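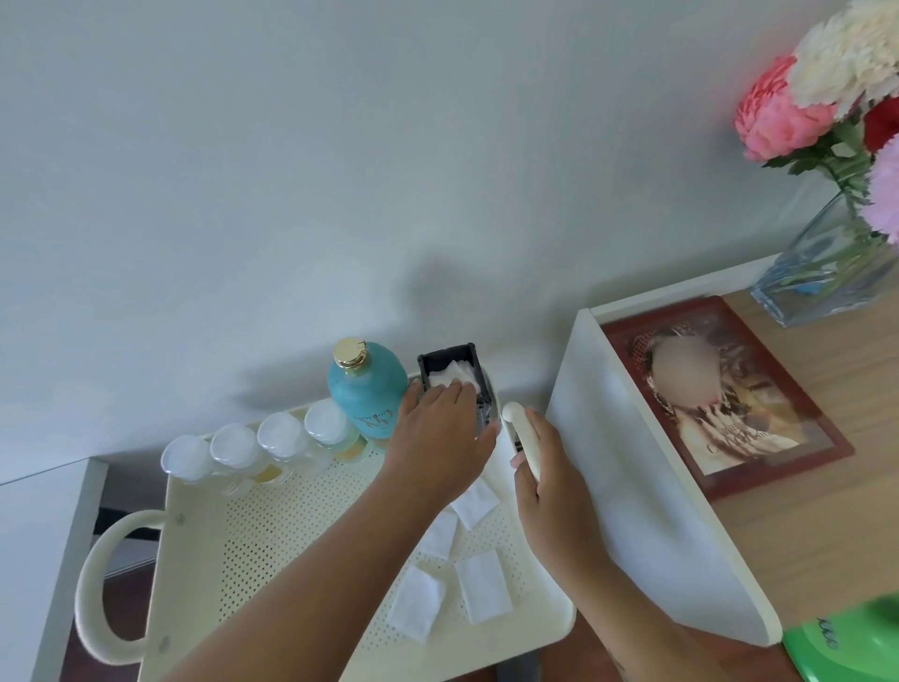
August 1, 2021
By Constanza Gallardo
6 min read

Week 4 handout: Staff recognition that people don't roll their eyes at

Hi all! A few of you asked for my notes from Thursday in a form you can read (my whiteboard handwriting is a known problem), so I've typed them up and filled in the bits I rushed.

We started with the question of what a recognition program is for. Most of you said "morale," and I pushed back a little, because morale is hard to see and even harder to budget for. Try finishing this sentence before you plan anything: "After six months of this, staff will be more likely to..." If you can't finish it, you're not ready to order the plaques!

Case 1: Turkow

Turkow is a small chain of swim schools and spas. They gave a $100 gift card to one employee a month, picked by the site manager. It went fine for a while, and then people noticed the same front desk names kept coming up. The folks who opened at 5 a.m. never got a look in, as the managers weren't there at 5 a.m. There was no villain in this story, just a manager picking from the people she saw all day.

What they changed:
- Nominations came from coworkers, on a card with one question: "What did this person do?"
- The names were covered up before the cards were read
- Every nominee got their card back, winner or not

That last one cost them nothing, and when I talked to staff there it was the part they brought up first. People kept the cards. One of them was taped inside a locker door.

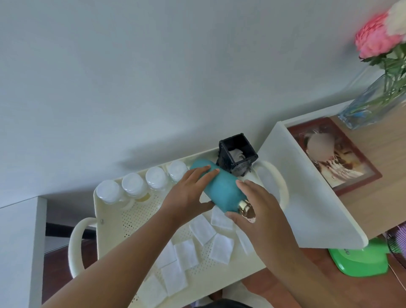

Case 2: Sametti

Sametti went the other way and spent real money. They had $3,000 for the year and put $2,000 of it into a single awards dinner in November. I was at that dinner (good potatoes, very long speeches) and I'd call it a nice party. As recognition I thought it was weak. Somebody who had handled a rough week back in the spring was hearing "thank you" for it half a year later, between courses, and looked like she was trying to remember what it was for.

We had a good argument in class over whether they should drop the dinner. I wouldn't. Staff like a dinner! I'd call it a party, move some of the budget, and do the thanking during the year.

Timing and wording

Two things I'd like you to underline. Say it within the week, and say the thing itself. "Great attitude" tells me nothing. "You stayed on the phone with the Karaki account until they understood their invoice" tells me what to do again tomorrow.

Also, ask first before you praise someone in front of a group. Plenty of good employees hate it, and a note works just as well for them.

For next time

Read the Drarkley packet, all 16 pages, and skip the appendix unless you love survey tables. Then write a nomination card for someone you work with now or used to work with. One paragraph, no adjectives about their personality. Bring it on paper, please, as we'll be swapping them around the room and I don't want everybody squinting at phones again.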